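Kitchen tips for recording chores: drying glassware

Posted June 1, 2021 in Workshop and Kitchen Tips

Notes for anyone recording kitchen chores as examples for a learning system. Most of these come from our glassware set, 164 takes in the Hendora office kitchen.

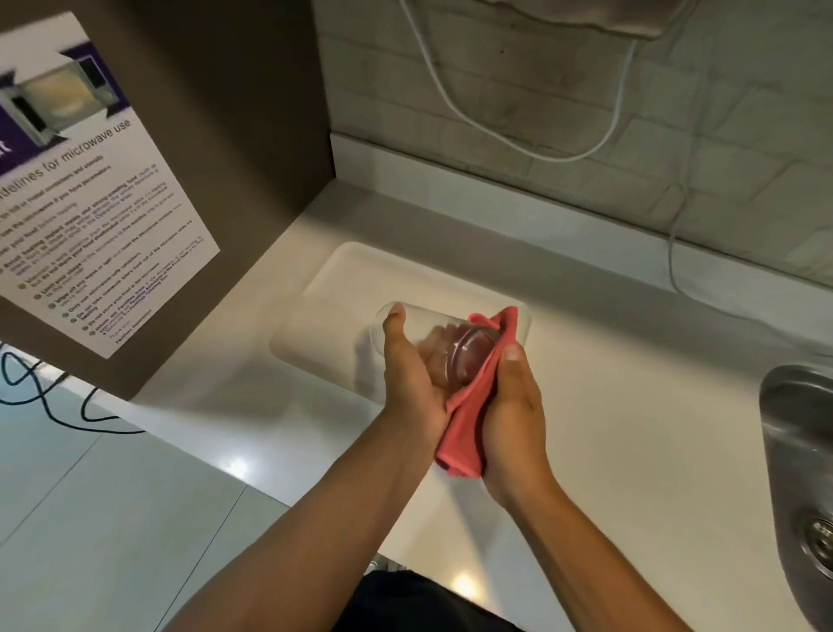 Before you start

Wash and rinse everything first and set it on the drainboard side of the sink. Dry one piece per take. Takes with two or three pieces in a row had to be split by hand later, and that ate up most of April.

Use a cloth with a color of its own. A white cloth on a white counter is hard to pick out, and the labeling tool kept losing the edge of it. Pink, red or dark blue all work. Cotton that has been through the wash a few times dries better than new cotton.

Drying a clear container

Hold the glass in one hand, low on the rounded side, and keep that hand still while the other one works the cloth. Tilt the glass on its side so the open end faces the cloth hand. Push the fabric into the mouth and turn it slowly – fast twisting blurs the fingers.

Work over the counter, close to the middle, with both hands in view from start to finish. If you have to look away, stop moving until you look back.

Do the inside first, then the outside, then set the piece down and let go. A take that ends with the glass still in hand is marked incomplete. We threw out 43 for that alone.

Mistakes

Keep fumbles and second tries. If the cloth slips and you grab it again, carry on and finish – the system needs to see how people recover. A chipped or broken glass ends the session.

Cloths and lint

Change the cloth after about 12 pieces or when it feels damp through. Wash cloths without fabric softener, which leaves a film on glass.

Naming the takes

Item, hand holding the glass, take number: jar-left-123. Write it on the sheet as you go. The Starnen template has a column for cloth color, so fill that in too.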